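Unit 7: Street-level imagery and how it reaches the public

Course notes, Balakrishnan Subramaniam
Read before the lab session. The lab uses the Clernport coverage set only.

7.1 What counts as street-level imagery

Street-level imagery is a set of panoramas taken at ground height along a route, each tied to a position and a heading. A single panorama is stitched from several photographs taken by a ring of cameras at nearly the same moment. The viewer shows a flat window onto the stitched sphere. When the user turns, the window moves over the same picture. When the user steps forward, the viewer loads the next panorama on the route.

A step is therefore a jump between two exposures. Anything that moves can be present in one and missing from the next. Many of the odd pictures passed around online depend on this: a person with one leg, a car with no front half, a dog stretched to the length of a bus. The cause in most cases is a stitching seam or a gap in time between neighboring cameras.

7.2 Capture

Skilis, the package used in the lab, stores one record per panorama: latitude, longitude, heading, pitch, capture month and source camera set. Position comes from a satellite receiver corrected by wheel sensors. In narrow streets the receiver drifts, and the route line may run through buildings. Correct this by snapping the route to the road layer before doing any measurement.

Spacing in the Clernport set is 7 meters in the center of town and 22 meters on the outer roads. Do not mix the two when computing how much frontage is visible per panorama.

The capture month matters more than students expect. Two adjoining blocks may have been driven in different years, and the join is not marked in the viewer. Check the record. A tree in leaf on one side of a junction and bare on the other is a useful warning sign, but it is no substitute for the date field.

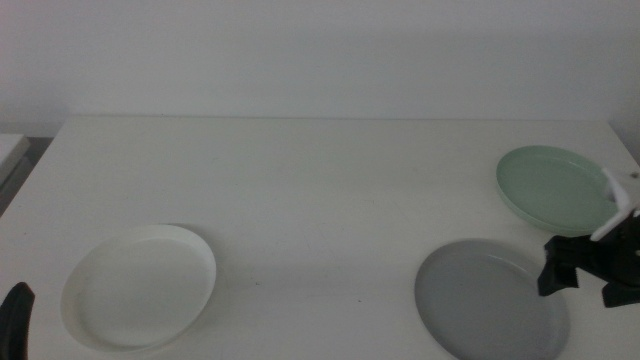
7.3 Blurring

Faces and license plates are blurred by a detector before release. The detector returns a score for each candidate region, and regions above a threshold are blurred. A low threshold blurs statues, posters and shop signs. A high threshold leaves some real faces clear. Providers generally set it low and accept the errors.

Blurring a face does not make a person unknown. Clothing, posture, a front door and a known address are often enough for a neighbor. This is the main point of the Jasel reading, and it will come up again in Unit 9. Note the author's distinction between being identifiable to a stranger and being identifiable to someone who already knows you.

7.4 Discovery and sharing

Unusual scenes are found in two ways. Some users browse at random or along routes they know. Others search in bulk, sampling panoramas and sorting them by some measure of oddness. The Nadar paper describes the second method. The authors drew 300 panoramas, had each one rated by hand, and kept 40 for closer study. Read their section on rater agreement, which is weaker than the abstract suggests.

Once a scene is posted, the copy separates from its record. The usual form is a screenshot with no heading, no month and a caption written by the person posting. Later copies lose the place as well. To trace a screenshot back:

Look for lettering, road markings and utility poles, and narrow the region first.
Estimate sun direction from shadows and compare it with the likely street bearing.
Open the candidate panorama and match at least two fixed features.
Check older captures at the same point. The current one may have replaced the scene.

A match on one feature is recorded as unconfirmed.

7.5 Lab task

Choose one panorama from the outer roads. List every seam you can locate and give its heading in degrees. State which seams would change a viewer's reading of the scene, and how. Submit the record number with your answer. Screenshots without a record number are returned unmarked.

Terms to know: heading, pitch, seam, parallax, threshold, false positive.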